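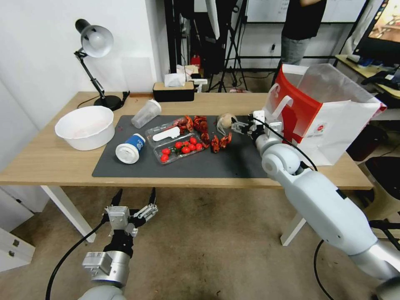 홈 | 뉴스룸 | 보도자료 | 투자정보 | 문의

단데일, 시드 투자 40억 원 유치… 비교 검색 서비스 '에쿰' 확대

2월 | 단데일(Danddale) 홍보팀
공유 20 댓글 2

비교 검색 스타트업 단데일은 시모넨코(Symonenko) 벤처스가 주도한 시드 라운드에서 40억 원을 유치했다고 밝혔다. 기존 주주인 트롤릴렉(Trollileck)도 참여했다.

단데일이 운영하는 에쿰(Ekum)은 기업용 소프트웨어의 요금과 계약 조건을 한 화면에서 비교하는 서비스다. 현재 등록된 제품은 2,447개이며, 유료 고객사는 800곳을 넘었다. 요금표는 매일 오전 6시에 갱신된다.

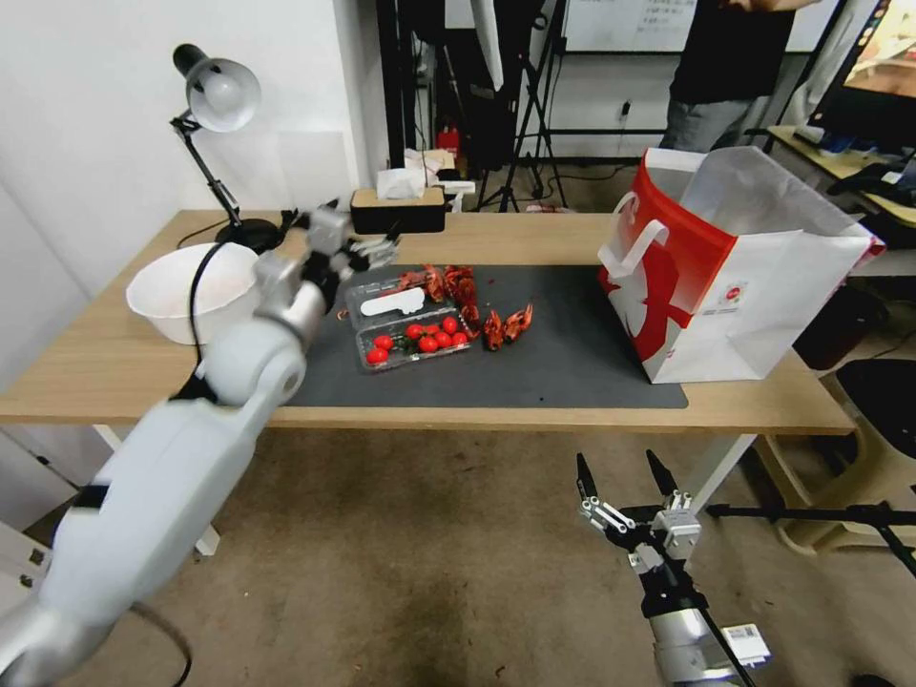
탁자 위 투명 용기에 담긴 방울토마토

투자금은 개발 인력 채용과 계약 갱신 알림 기능 개발에 쓴다. 알림 기능은 상반기 중 기존 고객사에 먼저 제공하고, 요금은 별도로 받지 않는다. 광고 상품은 당분간 내놓지 않을 계획이다.
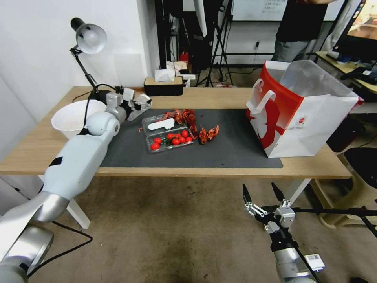

시모넨코 벤처스는 에쿰의 고객 유지율을 보고 투자를 결정했으며, 후속 라운드 참여도 검토하고 있다고 전했다.

단데일은 상반기 안에 직원을 20명으로 늘린다. 채용 공고는 홈페이지에 게시돼 있다.

이전 글 | 목록 | 다음 글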